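Library > Introductory Bookkeeping > Unit 2 > Chapter 7

Chapter 7: Depreciation and the Cost of Long-Lived Equipment 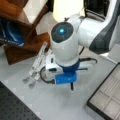
Kristine Ambrosio used to tell her evening classes that she had failed her first bookkeeping test on this topic, having charged the whole price of a delivery van to a single month. The van, she said, was still running when she retired.

Her mistake is a common one. A business pays for a van, an oven or a machine on one day, but it uses the item for years. If the full price is recorded as an expense on the day of purchase, that year looks worse than it was and every later year looks better. Depreciation is the method bookkeepers use to spread the cost over the years in which the item is used.

In Chapter 6 you recorded supplies, which are used up quickly. In this chapter you will record equipment. By the end you should be able to find the depreciable cost of an asset, prepare a straight-line schedule, and make the adjusting entry at the end of a period.

7.1 What the word means

In everyday speech, people say a car "depreciates" when its selling price falls. In bookkeeping the word has a narrower meaning. It is the part of an asset's cost that is assigned to a given period. The bookkeeper does not go out each December to ask what the asset would sell for. A machine may be worth more or less on the used market than the amount shown in the books, and the entry stays the same.

Three amounts are needed before any depreciation can be recorded.

Cost. This includes the purchase price and whatever it takes to get the asset in place and ready to use, such as freight and installation. Training for the staff is normally recorded separately as an expense.

Useful life. This is an estimate of how long the business expects to use the asset. It may be shorter than the time the asset could physically last.

Salvage value. This is what the business expects to receive when it is finished with the asset. It is often set at zero for small items.

7.2 A first case

Vidal Bindery, a small shop in Jutthorpe, buys a paper cutter. The total cost, with freight, is $1000. The owner expects to use it for 10 years and to get nothing for it at the end. The depreciable cost is therefore $1000, and the yearly depreciation is:

$1000 / 10 = $100

At the end of each year, the bookkeeper debits Depreciation Expense for $100 and credits Accumulated Depreciation for $100. The Equipment account is left alone. It continues to show $1000 for as long as the shop owns the cutter.

The difference between the two balances is called book value. After seven years, accumulated depreciation is $700 and book value is $300. After ten years book value is zero. If the cutter is still in use in year 13, no further depreciation is recorded, and both accounts stay on the books until the cutter is sold or scrapped.

Students often ask where the cash goes. No cash moves when depreciation is recorded. It was paid out at the time of purchase, or is being paid under a loan, which is handled in Chapter 9.

Before going on to Section 7.3, copy the Vidal case into your workbook and complete the schedule for all ten years. Keep the page. The same cutter is used again when we take up partial years.

13 comments | 7 shares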